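NOTEBOOK, CONSERVATION WORKSHOP, WAVANCE BUILDING
April
Entry 18: Wheat starch paste, second series

Purpose

To determine whether the paste prepared from the Majimbun starch may replace the present stock for the lining of maps and large plans. The first series (Entry 13) was inconclusive. The paste had been passed through the sieve only once, and the test strips were dried without weights.

Preparation

The starch was soaked overnight in deionized water and the surplus water poured off at 8:30 a.m. It was then cooked in the double boiler with constant stirring until the mixture turned translucent and pulled away from the spoon in a sheet. Cooking was continued for a further 18 minutes after that point. The paste was covered with a film of water and left to cool on the marble slab.

Once cool, it was passed through the horsehair sieve three times and worked with the flat brush, water being added in small amounts. The final consistency was that of thin cream. A portion of thick paste was kept back for the hinges.

The same procedure was followed for the present stock, supplied by Waren. Both batches were labeled and dated on the jar lid. Colleagues are reminded that unlabeled jars are to be discarded.

Test strips

Seven strips of machine-made map paper were lined with each paste, using the lighter of the two kozo tissues. Grain direction was kept parallel throughout. Strips were brushed out from the center, laid between polyester web and blotter, and placed under the small press. Blotters were changed at 13 minutes, again at one hour, and finally at the close of the working day.

One strip from the Waren group was laid down with a crease and has been left out of the comparison. Its number will not be reused.

Observations

Surface pH of the dried linings was 7 for both groups, within the accuracy of the indicator sticks.

The Majimbun paste was slower to grab, and the lining tissue could be lifted and set down again twice before it began to drag. This is an advantage with large sheets, where a single operator cannot always place the far corner correctly at the first attempt. The Waren paste took hold sooner and gave a slightly stiffer strip when flexed by hand.

Slight cockling was noted along the short edge of two Majimbun strips. The brush was probably overloaded at the end of the stroke. It flattened after a light humidification and a night under glass.

Peel was judged by hand only. In both groups the tissue delaminated before the paste line gave way. No difference worth recording.

Stock and storage

The jar of thick paste from Entry 13 had developed a sour odor and was discarded. Cooked paste should be kept no longer than one week in the cold cupboard, and it should be sieved again before use if any skin has formed.

The Ivau blotter is nearly exhausted. The last invoice was for 990 sheets, and the next order should specify the heavier weight. The lighter sheets curl when damp and leave an edge line on coated papers.

The sieve mesh is loose on one side of the hoop. It is still serviceable for paste but should not be used for methyl cellulose.
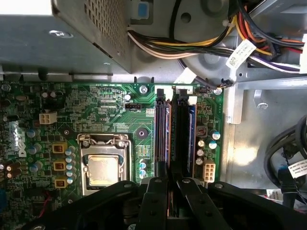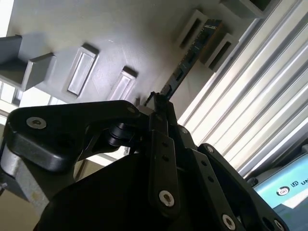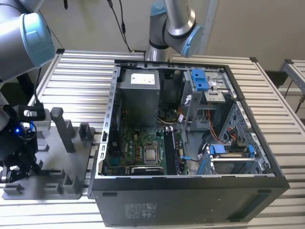

Open computer case, motherboard and memory area.

Next steps

Prepare a third series using the heavier kozo tissue, with the Majimbun paste only.

Line one discarded plan at full size on the drying board. Record how long the paste stays workable from the first brush stroke, and whether two operators are needed.

Age one strip from each group in the window bay and keep a matching strip in the dark drawer. Compare color in the autumn.

Confirm with purchasing whether the Majimbun starch can be had in the small sack. The large one will not fit the sealed bin, and decanting raised dust on the last occasion.

Until the third series is written up, the Waren paste remains the standard for all treatment work. The Majimbun paste may be used for practice pieces and for enclosures that do not touch the object.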